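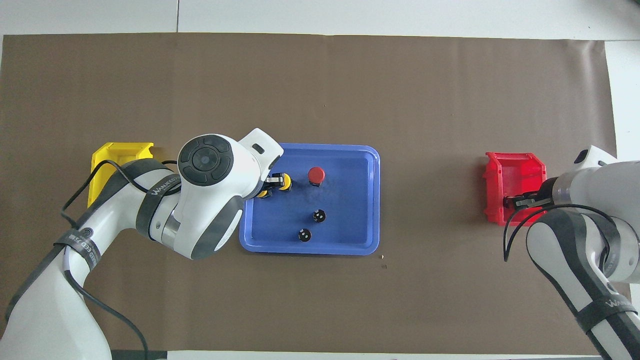 Sorting Used Batteries and Small Waste in Student Housing
Project report, Drorndale residence
Author: Daiane Damasceno
Submitted 21st September

1. Introduction

In my first semester in Drorndale I noticed that many students throw small waste in the kitchen bin. With small waste I mean things like used batteries, bottle caps, pens and lamps. My project asks a simple question: do students sort small waste better when the collection point is on their own floor?

2. Background

The residence has two buildings, Breller and Staler. Before the project, both had only one collection point, in the basement next to the laundry. The way there is long from the upper floors, and the door is locked in the evening. In the course we read that distance is important for recycling habits, but the texts were mostly about paper and glass. I did not find much about small items in shared kitchens.

3. Method

I put a shallow tray in each kitchen of Breller for 24 days. Staler stayed as it was, so that I could compare. Every tray had a short text with the rules: no food, no liquids, tape over the ends of batteries. I emptied the trays myself and wrote the content in a notebook, and I did the same with the basement boxes of both buildings. At the end I also gave a short questionnaire to the residents, and 23 persons answered it.

4. Results

In Breller I collected 105 batteries. In Staler the basement box had much less, although the two buildings have almost the same number of rooms. Pens were the second most common item. Lamps were rare in both buildings.

The questionnaire showed that most people knew about the basement but did not go there. One person wrote: "I keep old batteries in a drawer and I forget them." I think this explains a part of the result, as some students probably emptied their drawers in the first days. The trays were fullest in the first week and then it became slower.

5. Problems

Two trays disappeared and I had to replace them. In one kitchen people put tea bags in the tray, so I moved it away from the sink. The tape rule was often not followed. My teacher, Ms. Vasconcelos, suggested to leave a roll of tape next to the tray, and I did this only in the last days, too late to measure it.

6. Next steps

In October I want to exchange the buildings, with trays in Staler and none in Breller. I will also start with the tape from the first day.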